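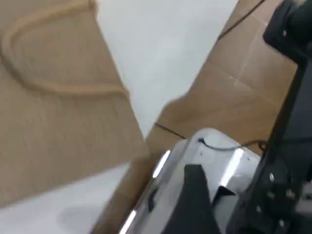 Thread on our bag-handling rules, Helley cell. Posted Jan 5, 2019, replaces the December version.

1/ Scope: soft and paper bags with handles. Boxes are covered in the Lunstead sheet. Please don't mix the two.

2/ The handle is the grasp target. The panel is not. Panels fold, and force readings on a folded panel tell you very little. 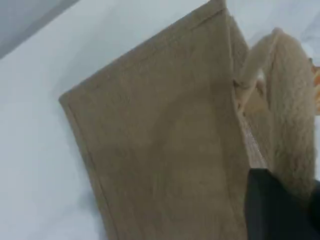
Gripper at the base of a plush handle.

3/ Log every attempt, failed ones included. The Kaewkla set holds 2,879 attempts, of which 2,594 passed review. The rest stay in the archive – no deletions. 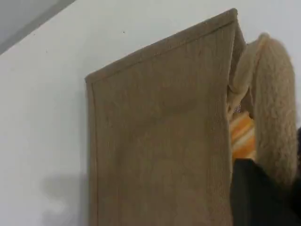 GRASP RULES

4/ Approach speed drops before first contact. Fleece hides the true edge of a handle, so set the standoff from the core and ignore the pile.

5/ Close in steps. If the force limit trips, open fully and back out. No re-grip from a half-closed state. 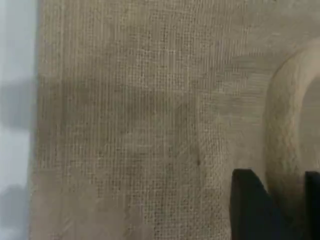

6/ Same rule for open weave. Keep fingertips clear of the panel until the handle is between them – threads snag, and a snag reads as a good grip on the force trace.

7/ Recheck finger alignment every 400 cycles. Skernton used to do it once a shift and we no longer accept that.

8/ Comments on rule 5 are still open.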